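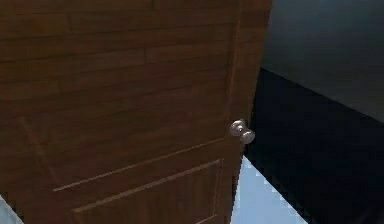 *Porte entrouverte, bouton rond gris argent. Un brun chaud que j'aimerais bien obtenir un jour sur laine.*

Carnet de teinture, 13 septembre 2020, Seltusstead

Reprise de la garance, enfin. J'avais promis de m'y remettre en juillet, et puis l'été est passé sur les récoltes de tanaisie et de carottes sauvages, les jaunes se sont accumulés sur l'étagère, et je me suis retrouvé avec un sac de racines Drakia à peine entamé et l'envie de voir du rouge. Je note tout un peu en vrac, pour moi d'abord, et pour celles et ceux de l'atelier qui reprendront le bain après (le cahier reste dans le tiroir du haut, comme toujours, merci de l'y remettre !).

Laine : la peignée d'Ernthorpe, filée chez Ekpo, en deux brins, assez ronde, un toucher que j'aime beaucoup. Cinq écheveaux, 293 g en tout, pesés secs avant lavage. Il restait pas mal de gras de filature. J'ai lavé deux fois, avec un long trempage entre les deux, et la seconde eau était encore trouble, donc si quelqu'un reprend ce fil-là : ne vous fiez pas à son air propre. Le dernier lot avait pris la couleur par plaques, et je soupçonne fort ce gras.

Mordançage à l'alun et crème de tartre, aux doses habituelles de la fiche collée dans le couvercle. Montée lente, une heure à petite chaleur, refroidissement dans le bain toute la nuit. J'ai essoré à la main le matin et je n'ai pas rincé. Je sais que nous ne sommes pas tous d'accord là-dessus dans l'atelier ; je continue de préférer la laine juste pressée, elle me semble boire plus également, mais je n'ai jamais fait l'essai côte à côte et il faudrait bien s'y mettre.

## Le bain

Racines : 167 g, concassées grossièrement au mortier, puis trempées depuis la veille dans l'eau de pluie. La première eau de trempage est partie dans un bocal à part. Elle est brun jaune, pas très engageante, et c'est elle qui tire les rouges vers la brique quand on la laisse. Je l'ai gardée quand même, on ne sait jamais, un écheveau de fond de panier y trouvera peut-être son bonheur.

Une petite cuillère de craie dans le bain principal, puisque notre eau de pluie est trop douce pour la garance. La couleur du liquide a changé presque sous la cuillère, d'un orange un peu sale à un rouge franc, et c'est toujours le moment que je préfère de toute la journée.

J'ai laissé 90 minutes, en surveillant le thermomètre comme le lait sur le feu. Il a dépassé la marque au crayon une fois, pendant que je cherchais les pinces, et j'ai rajouté un bol d'eau froide sur le bord, loin de la laine. Rien de dramatique a priori. Les bruns de la racine sortent quand on chauffe trop, et j'ai gardé un très mauvais souvenir de la couverture couleur pain d'épices de l'an passé (que tout le monde a trouvée jolie, d'ailleurs, sauf moi).
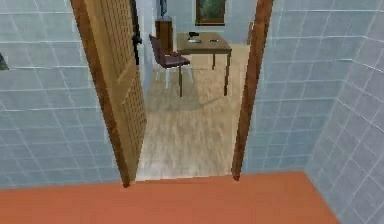 *Orange uni au sol, carreaux gris-bleu pâle aux murs, et la pièce plus claire derrière.*

Je reviens à mes écheveaux. Sortis du bain et encore mouillés, ils étaient d'un rouge profond, presque trop beau, et j'ai appris à me méfier : la garance perd beaucoup en séchant. Séchage à l'ombre, sur la corde du fond, sans poids. Au toucher la laine est restée souple, elle a un peu gonflé, et le retors se tient bien.

Résultats, une fois secs :

- **Écheveau A**, premier bain : rouge corail soutenu, uni sauf une petite zone pâle sous le lien. J'avais noué trop serré, et c'est une faute que je fais depuis des années.
- **Écheveau B**, premier bain aussi : même ton que A, sans la marque. Le plus réussi du lot.
- **Écheveau C**, second bain : orange terre cuite, très doux. Il irait bien avec un gris-bleu léger, un indigo très faible par exemple.
- **Écheveau D**, second bain, puis passage rapide au fer : prune éteinte, tirant sur le brun. Le fer durcit la fibre, j'ai été bref et j'ai rincé longtemps.
- **Écheveau E**, troisième bain : saumon pâle, un peu timide, et pourtant je crois que c'est celui que je tricoterai.

J'ai coupé un bout de chaque pour la planche, et un autre pour le carton de lumière, moitié sous cache, moitié à la fenêtre. Il faudra être patient, la garance tient bien d'ordinaire, mais le troisième bain me laisse un doute.

Petite remarque pour la palette du prochain châle : j'avais prévu le corail avec le jaune de tanaisie, et posés ensemble sur la table ils se disputent. Le terre cuite avec un bleu grisé me tente bien davantage. Il faudrait aussi un brun foncé en bordure, du brou de noix ou un fond de cuve au fer, en très petite quantité pour tenir le tout.

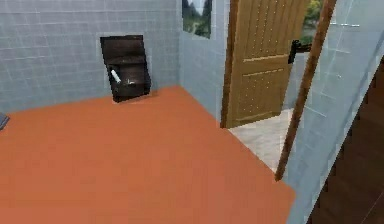

## À reprendre la prochaine fois

Nouer les écheveaux en huit, lâche, avec du coton blanc. Je l'écris ici en espérant le relire à temps.

Faire enfin l'essai rincé / non rincé après alun, sur la même laine et dans la même marmite, avec des nœuds de repère différents.

Commander des racines chez Drakia avant que le sac soit vide. Les dernières étaient fines et bien rouges à la cassure, demander si le lot est encore disponible.

Les racines épuisées sèchent sur la claie du haut, ne pas les jeter ! Je voudrais tenter un quatrième bain avec un peu de craie en plus, juste pour teinter du coton à broder. Et racheter des pinces, les anciennes sont restées introuvables.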